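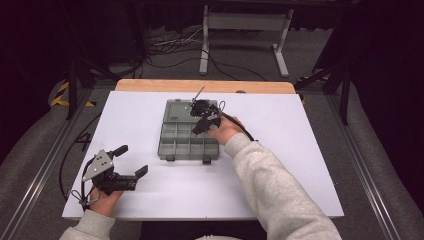 Gray compartment organizer with the lid open.

Flinbridge Reading Fund
Progress report on the Young Adult Horror and Fantasy Review Program
Submitted August 24, 2025

Summary

The program publishes reader reviews of young adult horror and fantasy fiction and supports reading groups in the towns of Omska and Zastero. The present report covers the second half of the grant period. Work on the reviews is on schedule. Work on the Zastero reading group is behind, and a revised plan is set out under Changes Requested.

Reviews

The grant agreement called for 10 long reviews of first novels. Nine have been published and the last is with the editor. Each review runs to the length agreed with the Fund and carries a note on suitable ages, with content warnings listed at the end so that readers who prefer to avoid plot details may skip them. The note on ages drew the most letters. Several parents asked for more detail on violence, and the form used by reviewers has been changed to include a separate line for it.

Reviewers were asked to finish every book before writing. In the first half of the grant period a few reviews were written from the opening chapters only, and these have been withdrawn. They tended to praise a fast start and had little to say about the middle of the book, where most of the ghost stories on our list slow down. One of the withdrawn titles has since been read in full and reviewed again, with a lower rating. Publishers were not told of the change in advance.

Reading groups

The Omska group met as planned in the branch library. Members chose their own titles from the review list and showed a strong preference for haunted house stories told in the first person. Series fiction was less popular than expected. Members objected to waiting for later volumes, and the library does not hold complete sets of most series. The group also asked for short story collections, which were not part of the original list and have been added.

The Zastero group has not yet held a regular meeting. The room promised to the program was withdrawn when the school changed its evening hours, and the second room offered was too far from the bus route for younger members. Two trial sessions were held in the town hall. Attendance was fair at the first and poor at the second, which fell in the week of school exams.

Book purchases

Copies were ordered through Procházka, a regional bookseller, at the usual library discount. Paperback editions were bought wherever they existed. Almost all of the purchase budget has been spent. One title went out of print before our order was placed and was replaced by another from the same shelf list, with the approval of the program officer.

Changes requested

We ask the Fund to approve the following:

Extension of the Zastero reading group to the end of December, at no added cost.

Transfer of the unused room rental money to the purchase of audiobooks, which members in both towns have requested.

Permission to publish a short reading list drawn from the completed reviews, for use by school librarians.

Next report

The final report will include the complete list of titles, attendance records for both groups, and a statement of accounts.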